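Home wildfire readiness check, Prestlow Road
Walked 1/19/25, comments by Chaimae Abou Zeid

I do this walk every winter so there's time to fix things before April, when the grass starts to dry out on our side of the hill. Chukwuemeka Bassey from next door came along with the ladder and a lot of opinions. I've marked each item OK, FIX or ASK.

ROOF AND GUTTERS

Gutters clear of leaves and needles — FIX
Front is fine. The back run was packed solid behind the chimney, and I pulled out enough pine needles to stuff a mattress (okay, a small one).

Roof edge, no gaps under the shingles — OK
Chukwuemeka says one corner is lifting. I looked at it twice and I don't see it, but I'll look again after the next big wind.

Attic and crawl space vents screened — FIX
2 of the vents still have the old wide mesh that a pencil goes straight through. I have the fine metal mesh in the garage already, just need to get up there and do it! 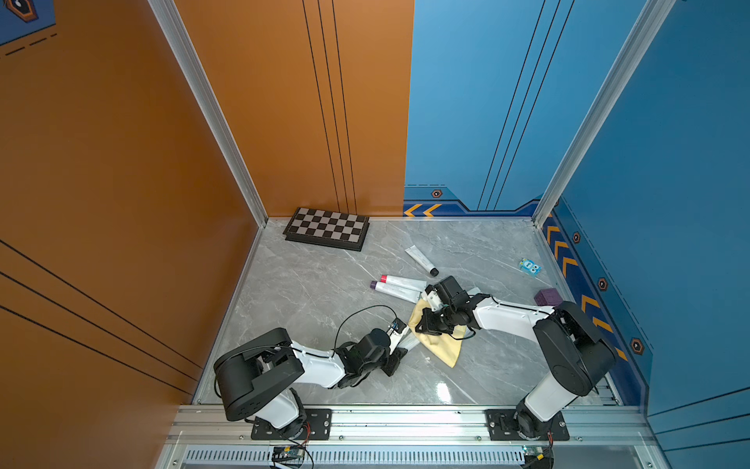 Chimney cap and spark screen — OK
Screen is a bit rusty but it's all in one piece. I poked it pretty hard.

FIRST FEW FEET FROM THE WALLS

Nothing that burns against the siding — FIX
The doormat, the broom, the bark mulch under the kitchen window. I love that mulch and I'm taking it out anyway. Gravel goes in next weekend if my back agrees.

Under the deck — FIX
Two old chairs and a stack of fence boards I was "saving." Arlindo Leite wants the boards for his chicken run, so if you're reading this, Arlindo, bring the truck.

Gate where the wood fence meets the house — ASK
I'd like to swap the last panel for metal. Waiting to hear back from Onuoha Fencing on a price, and whether they can keep the same latch.

YARD

Low branches trimmed — OK
Did these in the fall. The big pine looks kind of silly now, like it's wearing shorts.

Firewood away from the house — OK
Moved it up by the back fence, and what a job that was.

Propane tank area cleared — FIX
Weeds are creeping back in on the downhill side.

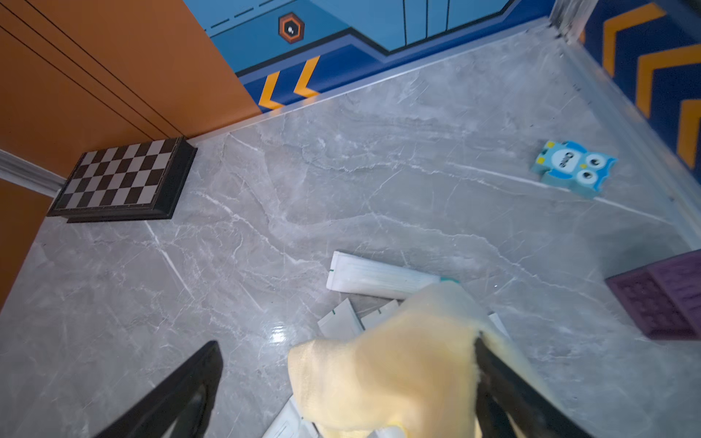
WATER AND ACCESS

Hoses reach all 4 sides — FIX
Three sides, no problem. The north side comes up short and the spare hose has a split near the fitting.

House number readable from the road — OK
Reflective numbers went up last year and they still look great. You can read 1,052 from way down at the mailboxes.

Driveway wide enough for an engine — ASK
Sanne Visser had somebody from the fire district come out to look at hers, and I want to get on that list too. The turn by the oak worries me.

LEAVING

Go bags packed — FIX
Swapped the batteries and the water. The dog's bag has no food in it (he found it).

Second way out agreed on — OK
Down the hill first, the ranch road if that's blocked. The ranch gate code changed, and the new one is taped inside the pantry door.

Phone alerts on for everybody — FIX
Mine's on. My son's got turned off when he changed phones, so he's doing that tonight while I stand there.

Next walk: first weekend in April, after the vents and the gravel are done.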